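Setby Robotics Club Students Teach Machines to Fold the Laundry

SETBY, June 18, 2018 - The Setby Student Robotics Club is glad to announce that the first stage of its Momard project is finished. In this project, students of the club collect demonstrations of ordinary housework, so that a robot arm can later learn from them. The collection now holds 700 recordings, and all of them were made by students in real homes.

The work is done with hand-held grippers. A student takes one gripper in each hand and does the task only with the fingers of the tool, at a calm and regular speed. For this stage the club has chosen three tasks: folding clothes, which has 237 recordings, setting a table, with 230, and putting away school supplies. At the start many students believed that clothes would be the easiest of the three. After the first afternoon they had changed their opinion.

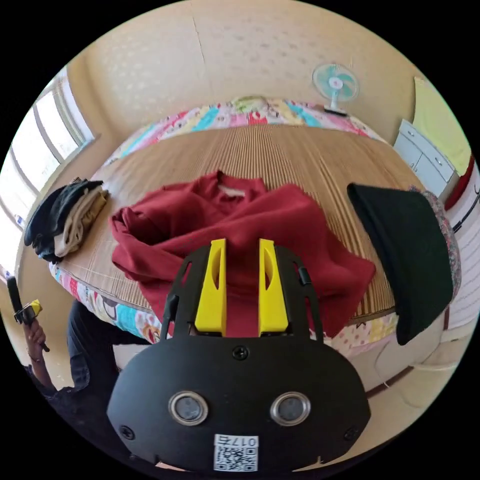
Clothes are difficult for a machine for the reason that they never lie two times in the same way. A plate keeps its shape when it is picked up, but a sleeve does not, and a robot must decide where to take hold of it. The club therefore asks its members to begin with the garment crumpled, like the dark red one on the summer mat, and not to smooth it by hand before the recording. The yellow fingers are narrow and leave only a small gap between them, so the student must choose well the place to grip. Members practise first with towels, and then they go on to shirts and thicker clothing.

The club has written its own guide for the recordings. It explains how to hold the grippers, how to check the tool before starting and when a recording should be repeated. Recordings with a dropped garment are kept and labelled separately, as the programming group wishes to study them also.

The project takes its support from Adjei, a local workshop which lends the students a room and tools for repairs. The club would like to express its thanks to the workshop, and equally to the families who opened their bedrooms and kitchens to the students.

In August the club will bring its first trained program to the Trakatia student competition. There the robot arm will have to fold one garment which it has not met before. Teams are judged on the neatness of the fold and on the time. New members are welcome before the competition and after it, and no experience in programming is necessary.

Media contact: Setby Student Robotics Club, Momard project office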